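Does demo count or house count matter more for cloth folding?

Yavuz Yurt
We train a folding policy from hand-held gripper demos, no robot on site. With 4,000 demos from 2 homes it does well there and fails on new furniture. Do I collect more in the same homes or move on?

Balthasar Prantl
Move on. In our Flarndale runs, 40 homes with fewer demos each beat a few homes with many, on the same total. Patterned cloth on a patterned surface was the hardest case — the policy kept losing the edge of the cloth.
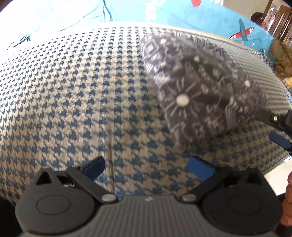
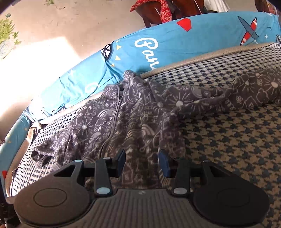
Hold out whole homes for testing, too. If you split by demo, the score looks far better than it is. We held out 17 and the ranking of our methods changed.

Druser
Depends on your encoder. Ours was frozen and more homes helped less than I hoped. Try color jitter first, it's cheap.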